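Sorkeo Help > Disassembly cells > Faults

Gripper force trip while lifting memory modules, only after the tool change

Posted by brorent_bench2

We run a single arm on desktop tower teardown. Controller is a Plustido, software is the Sorkeo job editor, two-finger linkage gripper with ridged rubber pads. The job order is memory first, then drives, then the power supply.

Since we swapped the gripper in March, the arm stops with a side-load fault during the memory lift. The pull starts normally, the module comes up at one end, then the Z axis halts and the brakes engage. Fault code is the generic "lateral force over limit." Limit is set at 10 N. Cycle counter was at 1,970 when the first one occurred.
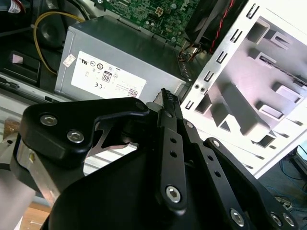
Approach moves near the power supply and the drive cage run without a fault at any speed. I have re-zeroed the force sensor cold and warm, and replaced the finger pads. No change. I would prefer not to raise the limit, as people reach into this cell between jobs.

Is this a sensor problem or a path problem?

Posted by tefera_cells

Path problem, most likely. A bad sensor would also trip in free air.

After a tool change the tool center point has to be taught again. If the old value is still loaded, the wrist rotates around the wrong point and the fingertips swing sideways when the arm tilts. In open space this does no harm. With a module half in the slot, it loads the slot wall and you get your fault.

Check the case position at the same time. The tower should lie flat on the slats and not shift when pushed by hand. 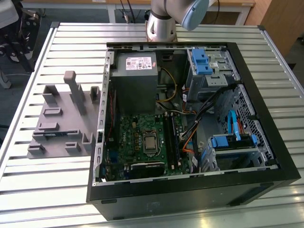
Tower on its side on the slatted table, fixture plate to the left.

To correct it:

Stop the job and lock out the arm before reaching into the case.
Measure the new finger length from the flange and enter it under Tool.
Run the four-pose touch test against a fixed pin. Ours repeats within 2 mm, which is enough for this job.
Change the lift so the first 2 cm is straight along the slot normal, with wrist rotation disabled. Allow tilt only above that height.
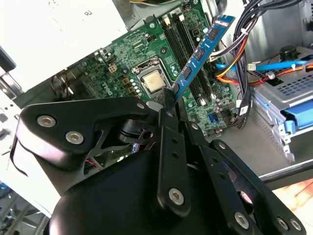

Also confirm that both slot latches are open before the pull. A closed latch gives the same code, and the log does not tell them apart. Leave the limit at 10 N.

Posted by gantry_or_nothing

had this, raised limit to max, fault went away. board was scrap anyway

Posted by tefera_cells

Do not do that in a cell people reach into. The limit is part of the risk assessment.

Posted by brorent_bench2

Tool length was still the old gripper's. Corrected it, added the straight lift, no trips in the night run. Leaving the thread open until the latch check is in the job.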